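Group claims: what the new opt-in deadline means for you

Members who bought the Surker heated pad have been asking whether they need to do anything now that the claims against the maker, Fagundes, are being managed together. The short answer is yes, if you want to be part of it. Nobody is added automatically.

The court made a group litigation order earlier this year. Each person still has their own claim, with their own injury and their own losses, but the questions common to all of them will be decided once. The main one is whether the pad's cut-off switch was defective when it left the factory. A judge will look at a small number of test claims first, and the findings will bind everyone on the register.

There were 3285 names on the register when this issue was put together. To join, your claim form has to be issued and your details entered before the register closes in December. Solicitors need time to check papers, so please don't leave it until the last week.

You will need proof of purchase (a bank statement will do), any photographs of the burn or damage, and the name of the surgery or hospital that treated you. If you still have the pad, keep it. Do not post it back to the shop or to Fagundes, even if you are offered a refund.

Some members have had a letter offering £300 in vouchers under the Bonus scheme. Read page 9 before you sign — it says that accepting the vouchers settles all claims arising from the product, including injury. If you have already signed, tell your solicitor, as there may be arguments about whether the wording was clear enough.

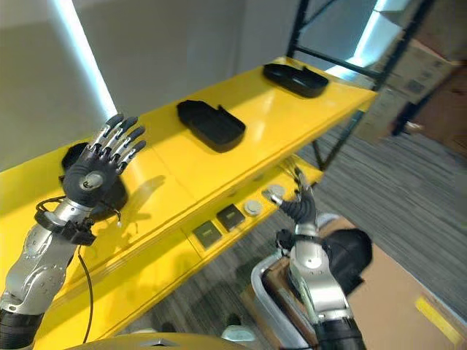 Robotic hand in front of yellow shelving with black trays.

On costs, most firms are working under no win, no fee agreements. Ask what percentage would be taken from your damages and whether insurance is charged on top. Claims for property damage alone, under £1000, may be better dealt with as a small claim.

The Drelludden advice desk can look over letters and forms, but cannot act for you in court. Bring the originals and a copy of each.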